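손에 드는 그리퍼로 이불 개기 시연 데이터 모으기: 기대를 낮추고 시작하는 절차
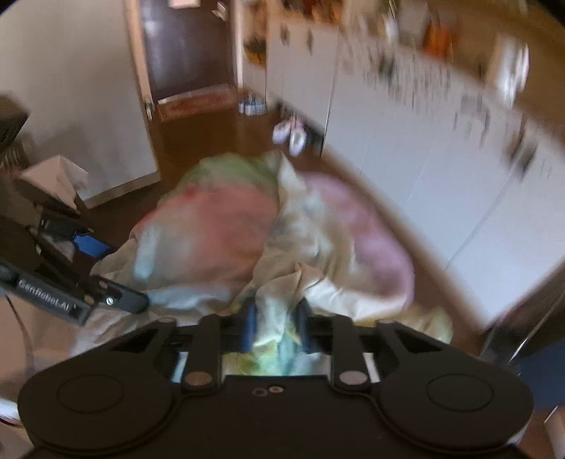

시연을 많이 모으기만 하면 정책이 알아서 좋아지나요?

어느 지점까지는 좋아지지만, 같은 사람이 같은 방에서 같은 이불을 같은 순서로 갠 기록은 금방 값어치가 떨어집니다. 개수를 늘리기 전에 무엇이 달라지는지부터 정하세요.

이 글은 집에서 천을 다루는 시연을 직접 모아야 하는 사람을 위해 썼습니다. 장비 홍보 글에는 "누구나 하루면 된다"는 말이 자주 나오는데, 저는 그 말을 믿고 시작했다가 첫 묶음 300개 가운데 121개를 버렸습니다. 장비가 고장 난 것도 아니고 사람이 게을렀던 것도 아닙니다. 무엇을 한 개의 시연으로 칠지 정하지 않은 채 녹화부터 눌렀습니다.

준비 1. 과제를 한 문장으로 쓴다

"이불을 정리한다"는 과제가 아닙니다. 어디서 시작해서 어떤 상태면 끝인지 빠져 있습니다. 저희가 지금 쓰는 문장은 이렇습니다. "구겨진 이불의 한쪽 모서리 둘을 두 손으로 잡아 펼치고, 반대쪽 모서리에 맞춰 한 번 접은 뒤 두 손을 뗀다." 길고 멋이 없지만 녹화하는 사람과 검수하는 사람이 같은 것을 보게 됩니다.

문장을 쓰다가 "적당히", "깔끔하게" 같은 말이 나오면 지우고 다시 쓰세요. 검수할 때 다툼이 되는 말은 거의 이런 것들입니다.

준비 2. 방을 너무 치우지 않는다

처음에는 바닥을 싹 비우고 벽 쪽에 흰 천까지 둘렀습니다. 영상은 보기 좋았습니다. 그런데 그렇게 배운 정책을 신발과 상자가 놓인 방에 가져가니 손이 엉뚱한 쪽으로 갔습니다. 배경 때문인지 조명 때문인지는 끝내 가려내지 못했고, 그래서 "배경 다양성이 답"이라고 단정하는 글도 저는 반쯤만 믿습니다. 그래도 신발, 상자, 현관 매트 정도는 평소대로 두는 편이 낫습니다. 발에 걸릴 물건만 치우세요.

이불 무늬도 마찬가지입니다. 색이 흐릿하게 번지는 파스텔 무늬는 접힌 선과 무늬의 경계가 헷갈려서 검수하기 귀찮습니다. 귀찮다고 빼면 안 됩니다. 단색 이불만 개 본 정책은 남의 집에서 쓸 데가 별로 없습니다.

준비 3. 장비 점검

두 손에 하나씩 드는 구성이라면 다음을 확인합니다. 저희는 기록 정리에 Werell을, 검수 표시에 Herkidel을 쓰는데 다른 도구라도 순서는 비슷합니다.

양쪽 기록의 시작 시각이 맞는지 본다. 두 그리퍼를 카메라 앞에서 동시에 세 번 여닫고, 나중에 그 동작을 기준으로 맞춘다.
패드 면에 보풀이 붙었는지 본다. 천 작업에서는 금세 낀다.
렌즈를 닦는다. 닦은 뒤 시험 영상을 한 번 열어 본다.
저장 공간을 확인한다. 녹화 도중에 꽉 차면 파일이 통째로 열리지 않을 수 있다.
왼손과 오른손 표시가 기록에서 뒤바뀌지 않았는지 본다.

마지막 항목을 우습게 보지 마세요. 저희는 오후 내내 뒤바뀐 채로 녹화한 적이 있습니다. 이름만 바꾸면 된다고들 하는데, 중간에 한 번 재시작하면서 제대로 돌아온 구간이 섞여 있어서 하나씩 열어 봐야 했습니다.

녹화 1. 시작 상태를 만든다

이불을 들어 올렸다가 그냥 떨어뜨립니다. 예쁘게 구기려고 하지 마세요. 사람 손으로 꾸민 구김은 비슷비슷하고, 모서리가 꼭 잡기 좋은 곳에 나와 있습니다. 세 번에 한 번은 모서리 하나가 밑에 깔린 상태로 시작합니다. 이런 시연은 오래 걸리고 실패도 많습니다. 그 점을 알고 계획을 짜야지, 가장 쉬운 시연의 길이로 하루 목표를 정하면 저녁에 다들 쉬운 것만 찍게 됩니다.

녹화 2. 집는 동작

두 패드 사이에 천을 넉넉히 모아서 집습니다. 끝자락만 살짝 물면 당길 때 빠집니다. 반대로 이불을 한 움큼 통째로 물면 펼칠 때 그 자리가 뭉쳐서 남습니다. 솜이 든 이불은 겉감만 잡히는 일이 있으니, 집은 뒤 손을 조금 들어 속까지 따라 올라오는지 느껴 보세요.

한 손이 집는 동안 다른 손은 가까이 두되 카메라와 천 사이를 가리지 않게 합니다. 글로 쓰면 쉬운데 실제로는 자꾸 가립니다. 팔꿈치를 몸에서 떼고 두 손을 비스듬히 마주 보게 하면 좀 덜합니다.

녹화 3. 속도

천천히 하라는 조언을 흔히 봅니다. 저는 절반만 동의합니다. 손을 휙 돌리면 배경이 줄줄 번지고 위치 추정도 흔들립니다. 그렇다고 슬로 모션처럼 움직이면 천이 다르게 반응합니다. 이불은 어느 정도 속도로 털어야 펴지고, 느리게 끌면 그냥 끌려옵니다. 저희 규칙은 방향을 바꿀 때만 늦추고 펼치는 동작은 평소 속도로 한다는 것입니다.

영상이 번졌다고 바로 버리지는 마세요. 손끝과 천이 또렷하고 위치 기록이 이어져 있으면 배경 번짐은 대개 넘어갑니다. 이것도 어디까지가 괜찮은지 숫자로 정한 기준을 저는 아직 못 찾았습니다.

녹화 4. 실패를 처리한다

집었다가 놓쳤고 곧바로 다시 집어서 끝냈다면 남깁니다. 표시만 "재시도"로 달아 둡니다. 놓친 뒤 생각하느라 멈춰 서 있었다면 버립니다. 망설이는 자세까지 배우게 할 이유가 없습니다. 손으로 이불을 고쳐 놓았다면 무조건 버립니다.

함께 일하는 Mahsa Nouri는 재시도 시연을 따로 모아 비율을 정하자는 쪽이고, 저는 나오는 대로 두자는 쪽입니다. 둘 다 근거가 얇습니다. 지금은 따로 표시해 두고 나중에 빼거나 더할 수 있게 해 놓았습니다.

검수

그날 찍은 것은 그날 봅니다. 전부 볼 수 없다면 각 묶음의 처음, 가운데, 끝에서 고르세요. 끝부분을 꼭 넣어야 합니다. 팔이 아파진 뒤의 시연은 손이 낮아지고 마지막 접기를 대충 합니다.

검수표에는 네 칸이면 됩니다. 시작 상태가 맞는가, 두 손의 시각이 맞는가, 끝 상태가 문장과 같은가, 중간에 사람 손이 들어갔는가. Skumomeo 때는 칸이 38개였습니다. 다 채운 사람이 없었고, 빈칸이 "문제없음"인지 "안 봤음"인지도 알 수 없었습니다.

몇 개나 모아야 하나

모릅니다. 저희가 지금까지 남긴 것은 1805개이고, 이 정도로 저희 방 세 곳에서는 그럭저럭 됩니다. 다른 집에서는 아직 내놓고 말할 만한 결과가 없습니다. 개수를 자신 있게 말하는 글을 보면 시험을 어디서 했는지부터 찾아보세요. 녹화한 방에서 시험했다면 그 숫자는 그 방에 대한 이야기입니다.

권하고 싶은 방식은 적게 찍고, 학습을 돌려 보고, 무엇에서 틀리는지 본 다음 그 상황을 더 찍는 것입니다. 번거롭습니다. 첫 학습을 마지막 날로 미뤄 둔 계획표라면 다시 짜세요.

동의와 개인 물건

남의 집에서 찍는다면 녹화 전에 화면을 한 번 보여 주세요. 광각 렌즈는 생각보다 넓게 담습니다. 장롱에 붙은 사진, 선반 위 약봉지, 열린 문 너머가 다 들어옵니다. 나중에 흐리게 처리하면 된다고 미루지 말고, 찍히면 곤란한 것은 집주인이 직접 옮기게 합니다. 저희는 Orlandini 양식을 고쳐 쓰는데, 보관 기간 칸이 원본에 없어서 손으로 넣었습니다.

파일 이름

방, 이불, 사람, 순번 순서로 붙입니다. "최종", "진짜최종"은 금지입니다. 시작 상태는 이름에 넣지 말고 표에 적으세요. 이름에 넣었더니 나중에 분류를 바꿀 때 파일을 전부 다시 건드려야 했습니다.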